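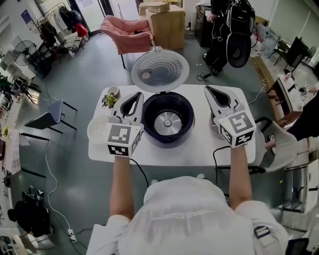
At the white table

Recording family migration stories for a community archive

Our heritage group in Grernthorpe wants to record people whose families came here from Trekow two generations ago. We have 6 people willing to talk and 3 of them are over 80. None of us has done oral history before. Do we write out all the questions first? And who keeps the recordings afterward?
Posted by Sturdale_Reader

Don't write a script. Make a short list of topics (leaving home, the journey, first job, school, food, religion) and let the person talk. Older speakers tire, so stop after an hour and come back another morning. Ask them to bring letters or photos - a ration card got my uncle going when nothing else did.

Get a signed consent form before you start. It should say who holds the recording and whether the family can ask for parts to be closed.
Posted by millrow

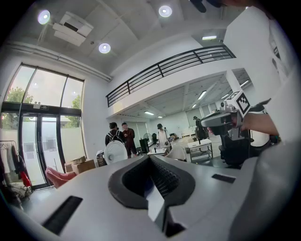
Hand and forearm, close up

just use your phone, ours came out fine. we did a booklet too and printed 600 which was far too many
Posted by Leitner2

I'd disagree about the phone if you want an archive to take them. Ask the county record office what file type they accept, and do it now, in April they get busy with school visits.

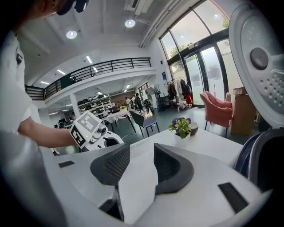 Also think about language. Two of our speakers switched back to their first language for anything about their parents, and we had no one in the room who could follow. Keep the original words in the transcript and put the translation beside them.
Posted by old_chapel_lane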